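Small Dishes for the Sink: Gallery

Dishes, trays and rests for the edge of a sink or tub.
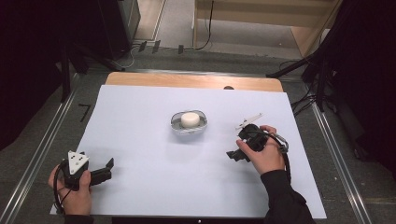 2 min read

Oval dish on white paper. The rim is clear or close to it, and the inside is gray and mesh-like. A round white piece is resting in it, toward the back.

About this gallery

This page belongs to the bathroom and kitchen section of the Cledville household list. The full list has 83 entries at present and covers small items that sit out on a counter every day: dishes, cups, brush stands, hooks and trays. The dishes get the most mail, so they have their own page.

White paper makes a good background for small things with clear or pale edges. On a light wood table a clear rim tends to disappear. Paper also hides the grain, which can look like scratches on the item.

Notes on shape

Oval dishes are the usual choice for a narrow ledge. The long side runs along the wall and the short side leaves room for the faucet handle. A round bar will sit in an oval dish, but it can slide toward one end, and there will be open space beside it. If that bothers you, get a round dish. A rectangular bar fits an oval dish well when it is new and better after a week of use, once the corners have worn down.

Measure the ledge before you buy. Measure at the narrowest point, including any curve where the ledge meets the basin. At the old house in Wumthorpe the ledge behind the kitchen sink was more than 6 inches deep at the ends and much less behind the faucet, and two dishes went back to the store before one fit.

Notes on the inside

The part that matters most is whatever holds the bar up off the bottom. Ridges are the most common. They are easy to wipe but a soft bar settles into them and sticks. Pegs hold the bar higher and leave marks on it. Mesh and mesh-type inserts let water through over the whole surface, and they need more rinsing than the others, as soap builds up in the openings.

To clean a removable insert, take it out and soak it in warm water for a few minutes. Go over it with an old toothbrush. Hard water areas will need a little white vinegar in the soak. Rinse well and let it dry before putting it back.

If the insert does not come out, run hot water through it and brush from above. Turn the dish over on a towel to drain.

Notes on rims

A low rim lets you pick up the bar from the side. A high rim keeps drips off the counter. Clear rims show water spots quickly, and a soft cloth takes them off. Do not use scouring powder on clear plastic. Glass can take more, but the edge chips if it is knocked against a faucet, so check it now and then with a fingertip before you wash it in a full sink.

Other uses

Readers have written in about using these dishes for rings while washing up, for sink stoppers, for a pumice stone and for the small scrub pads sold for pans. All of these work. Avoid steel wool in a light-colored dish. It rusts and the stain does not come out.

List changes

The Nusine tray has been moved to the kitchen page, under sponge rests. The Janssen wall dish is still listed here, with the mounting notes corrected: it needs two screws, and the adhesive strip should not be used on painted walls.

The travel cases were removed in April. They will go on a separate page with the toothbrush tubes.

Corrections to sizes are welcome. Please give length first, then width, then height, all in inches, and say whether the rim is included.

Back to bathroom and kitchen
Next: cups and tumblers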